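Akovley Sermon Outlines: Cross-Reference Set

README for release 2, dated 13 Feb 2021

Summary

The Akovley set is a collection of sermon outlines in English, each one tied to the Bible passages it quotes or leans on. It was built for people who write indexes, study aids and search tools for church libraries. The current release holds 300 outlines drawn from the four Gospels and the book of Acts. Each outline is a short plain text file with a matching record in the main table.

The outlines are not full sermons. Most run to a page or less. They give the main text, the headings the preacher worked from, and the verses cited under each heading. Illustrations and stories told from the pulpit were left out by the typists in most cases, although a few survive as one-line notes such as "story of the well" or "letter from home".

Where the outlines come from

The source is the Findano deposit, a run of typed and handwritten outline books given to the Anport parish library by several congregations. The books were typed up over two winters and checked against the originals once. Pages with water damage were skipped when fewer than half the verse citations could be read.

Most of the outlines deal with healing, teaching by parable, or the calling of the disciples. Passion Week is thinly covered. Outlines for that part of the year were often kept in separate folders, and those folders did not come with the deposit.

Files

outlines/ holds the text files, one per outline, in UTF-8 with Unix line endings.
main.tsv is the main table, one row per outline.
refs.tsv is the reference table, one row per verse citation.
books.tsv lists the short book names and their full forms.
CHANGES is a plain list of edits between releases.

Fields in main.tsv

outline_id: a number with leading zeros. It does not change between releases. Numbers from withdrawn outlines are not used again.

title: the title as written. Where the preacher gave no title, the field holds the first heading in square brackets.

main_text: the passage the outline is based on, in the form Mark 5:21-43. When two passages share the load, they are joined with a semicolon and the one read first in the service comes first.

season: one of advent, christmas, lent, easter, ordinary, or unknown. The value was taken from the book's own notes and was never guessed from the passage.

hand: typed, handwritten, or mixed.

check: 0 if the outline was read once after typing, 1 if it was read a second time. In this release 64 outlines carry a 1.

Fields in refs.tsv

outline_id: matches main.tsv.

ref: the cited verse or range.

role: quoted, named, or echoed. "Quoted" means that words from the verse appear in the outline. "Named" means that only chapter and verse are given. "Echoed" means that the outline uses the language of the verse with no citation, and that the typist added the reference. Echoed rows are the least reliable part of the set.

heading_no: the heading under which the reference falls, counted from 1. A value of 0 means the reference comes before the first heading.
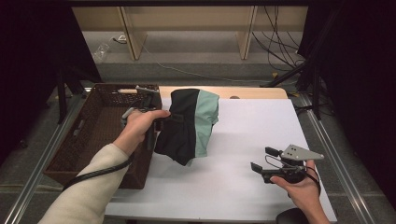
How references were handled

Verse numbers follow the common English numbering. A few outlines cite by chapter only. In that case the ref field holds the chapter and nothing after it — tools that expect a colon should be set to allow for this.

Parallel accounts were not merged. An outline on the daughter of Jairus that cites Mark 5 is not given rows for Matthew 9 or Luke 8 unless the preacher cited them too. Users who want parallels should join refs.tsv to a harmony table of their own.

Plain slips in the original were kept in the outline text and corrected in refs.tsv. An outline that reads "Luke 25:13" where Luke 24:13 is meant will show the first form in the text file and the second in the table. Slips of this kind are listed in CHANGES under the outline number.

Quoted wording was left as found. Several translations are in use, sometimes within one outline, and the preachers often quoted from memory. The set does not record which translation was used. Please do not use it to study how one version or another is worded.

Known problems

Roughly 40 outlines have headings that were numbered twice in the original, usually when a page was added later. The heading_no field follows the order on the page and ignores the written numbers.

The season field is unknown for much of the handwritten material.

Outlines on Acts 2 and Acts 10 share long passages, and in some cases one is plainly a rework of the other. They are kept as separate records with no link between them.

Two books in the deposit use "John" for both the Gospel and the first letter. Rows from those books were settled by reading the verse itself. If both readings made sense, the Gospel was chosen.

Suitable uses

The set works well for building passage indexes, for testing code that finds Bible references in running text, and for looking at which passages were preached together. It is too small and too local to support claims about preaching in general. It should not be treated as a statement of doctrine by any of the churches whose books are included.

Terms

The tables may be copied and changed freely. The outline texts may be copied for study and for use in worship, with a note naming the Findano deposit. Printed collections for sale need written consent from the Anport parish library.

Reporting errors

Send corrections with the outline_id, the line as it stands, and the line as it should be. Corrections to refs.tsv should also give the role. Reports are gathered and applied together, and the next round closes at the end of August. The Pavliuk scripts used to check references against books.tsv are kept apart from this set and have their own README.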